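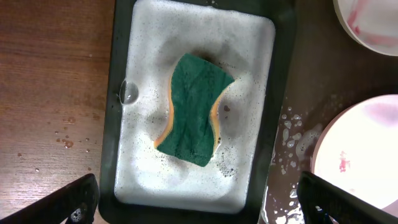
About Liltis

Liltis is a dish and tray washing service for small kitchens. We collect used trays, pans and serving dishes from cafes, bakeries and lunch counters, wash them by hand, and bring them back the next morning. We also teach a short course in hand washing for kitchen staff.

The company was started by Ilham Wuisan, who had run the back kitchen at a bakery on Hopkin Street and was tired of seeing good trays ruined in machines that ran too hot. The first washroom was a rented unit with two sinks and a long table. We moved to our present building on Grurgate in May of our second year and have stayed there since.

How we wash

Most of what comes to us is dark bakeware, and dark bakeware scratches. We start with a soak. Dish soap and warm water go straight into the tray, worked up with a sponge until the foam is thick and close to the rim. The tray sits that way while the next one is filled.

For scrubbing we use ordinary kitchen sponges with a green scouring side and a yellow foam side. The green side is for baked-on sugar and grease in the corners. The yellow side is for everything else. Sponges are squeezed out after each batch and thrown away at the end of the shift, or sooner if they have gone out of shape and will not lie flat. We do not use steel wool on customer trays.

Rinsing is done twice, the second time in clean running water. Trays are dried on racks with a cloth finish - we don't stack anything damp. Work tables are wiped down between customers.

Who we work with

We have 47 regular customers, mostly within a few miles of Grurgate. The smallest sends us one crate a week. The largest is the Stesix lunch hall, which sends 185 trays on a busy day. Last year we washed trays from 70 different kitchens, counting one-time jobs such as weddings and school fairs.

The course

The hand washing course runs for one afternoon in our own washroom. It covers water temperature, how much soap to use, choosing the right side of the sponge, rinsing, and drying. Groups are small and everyone works on real trays. Aprons and gloves are provided. Please wear shoes with a good grip.

Visiting and contact

Drop-off is at the side door, Unit 3169, Grurgate. Ring the bell and wait, as the washroom is loud. Please scrape trays before you bring them and mark each crate with your kitchen's name. Questions about prices or pickup routes go to Ilham at the front desk.

Last updated: 14th July

This site uses cookies to remember your preferences. By continuing to browse, you agree to our use of cookies. Accept | Manage settings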